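Plellovance FAQ

Stuff people keep emailing about. Read this first pls, the inbox is at 237.

Who plays on the record?
Declan Lenihan, vocals and most of the guitars. Nevzat Yurt on bass, organ, the saz on side two. Drums are shared between them, depends on the song.

What does the name mean?
Nothing. Declan misread a road sign on tour. It stuck.

Is "Sarance" about a real person?
Most asked, by far. No. It's a town in a story Nevzat's grandmother used to tell, river on both sides, one bridge. The verses are people leaving it. The last verse is the one who stays.
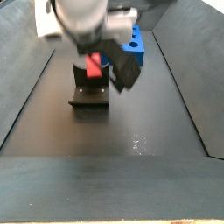 The second line of the chorus is "leave the lamp for Yazıcı," not "leave the land for you to see." Lyric sites have it wrong, we've asked them to fix it. Yazıcı is the ferryman in the same story. Also the Turkish word for a writer or a printer, so read into that what you like.

Where was it recorded?
Reno. Rented house, February, heat went out twice. Vocals for "Sarance" were done in the hallway at 2 in the morning, one mic. You can hear the fridge kick in before the last chorus. We left it.

How many takes?
31 for "Sarance." The album uses take 13 up to the bridge, then a later one. The edit is on the breath.

Why is the single shorter then the album version?
Radio. The organ intro got cut and the third verse is gone. Lots of you hate this.

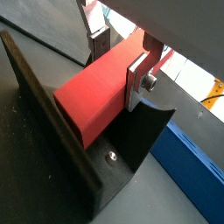
Nevzat wrote back that he hates it too, and that without the third verse the ferryman just shows up in the chorus with no reason to be there. He still plays it the long way live, every night, and says he'll keep doing that untill somebody pulls the plug on the organ.

Are there demos?
Yes. Two of "Sarance," one with different words. No plans to put them out. Please stop asking Declan at shows.

Can I cover it?
Go ahead. Posting a video is fine with us. If you're selling it, get a license like you would for any song.

Chords?
Am, F, C, G for the verse, capo 2. Chorus drops the F. Bridge is Nevzat's and he won't write it down.

Vinyl?
Sold out. Repress is being talked about, no date yet. Mailing list gets it first.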